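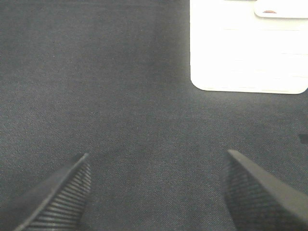
Hornatville Swimming Club – Members' Board

Towels going stiff after a few washes

golnar_t
I do the club towels at home and they have gone hard as cardboard. They were fine in March. I wash at 60 with a capful of powder and a good slosh of softener. Is it the water here or am I doing something wrong?

abbas_a
Stop using softener. It coats the fibres and they stop soaking anything up. Wash them once with no softener and a cup of white vinegar in the drawer.

Cloneck24
Disagree about vinegar. It can perish the rubber seals if you do it every week, and a new door seal cost me 132 pounds fitted. Use soda crystals.

abbas_a
I said once, not every week.

mahsa.n
We have very hard water on the Godilska side of town and I think that is most of it. Check the powder box, there is a separate dose for hard water and it is a lot more than a capful.

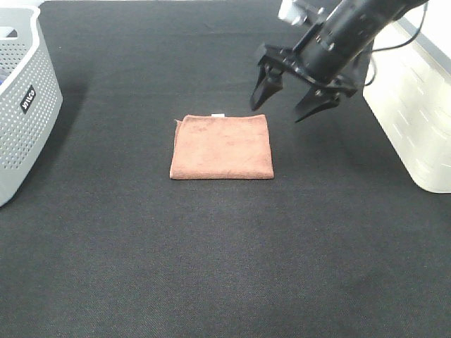 Brown microfibre towel, folded.

Microfibre is another matter by the way. Never softener on those, and 40 is plenty. Keep them away from cotton as they pick up all the fluff.

golnar_t
Thanks. I have been washing the lot together, so that explains the fluff. Does it matter how they are dried? Mine go on the radiator.

xinyi_z
Radiator is your problem. They dry too fast and without moving, so the loops set flat. Give each one a hard shake before hanging and another when it comes down. Ten minutes in the dryer on low at the end helps too.

Cloneck24
Not everyone has a dryer – or wants to pay for running one. Outside on a windy day does the same job.

xinyi_z
Fine if you have a garden. I'm on the third floor.

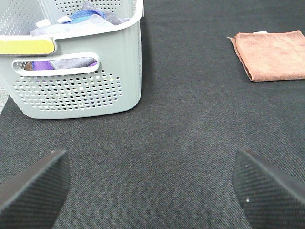 Also don't let them sit in the machine overnight. If they smell sour, wash them again before drying, or it comes back the moment they get damp.

golnar_t
Did one load with 300 g of soda crystals and no softener, dried on the line. Better, though the oldest ones are still rough. Will try mahsa's dose next.

abbas_a
The oldest ones may just be worn out. Still say vinegar.

Filed under: Kit and Laundry, General Chat
Contact the moderators | © 2019 Hornatville Swimming Club | Back to top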